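Next year's cell budget

I sat down with Nicanor Bañuelos before lunch to go over what we can order in December. The arm is paid for, so the list is mostly small stuff. We settled on 2 spare hose and cable sets and a proper fixture to replace the clamps on the bin. Maltley wants 42 days for the fixture. Warrier says 37 but charges for delivery.

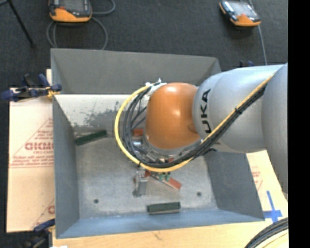 Cable ties go on the list too, a bag of 100. The bigger question is whether to pay for a second gripper now or wait until spring. Nicanor would wait. I'd like one on the shelf, given how slow the last order was. We'll ask Kollo for a price on both and decide when it comes in.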